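Serving Drinks Into Plastic Cups: Project Report
Zineb Gaber, 2020-07-13
Group 2, Caltico room

Aim. Find out if people at a self-serve drinks table pour evenly when the cups are different colors. Based on the Rezaei handout, week one. We had 156 replies to the survey, most of them short.

Setup. White table, tall plastic cups at the back in a row, one can to share between them. No ice. Kept the wall behind plain so nothing distracts.
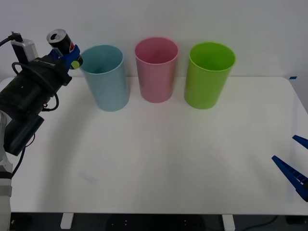
Survey first. Most people said they'd take the pink cup, then blue. Green last, which I did not expect. Didn't ask why, shoud have. Will add that question in September.

Volume was the harder part. A full-size can gives everyone a decent share, a small one doesnt. I had planned for the big size and had to redo the table on page 2. 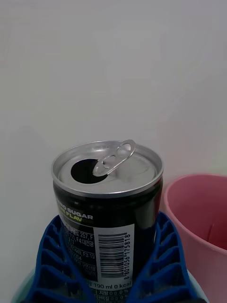 Sharing math next. Three cups, equal pours, so divide by three. The can is a slim 190 ml, so a bit over 63 ml each, barely a few sips. Tall cups make that look even worse. Zero sugar too, so the sugar column in my table is no use and I'm dropping it.

To do: shorter cups, ask about taste, fix the chart labels. Raw replies are in the Tarkulport folder.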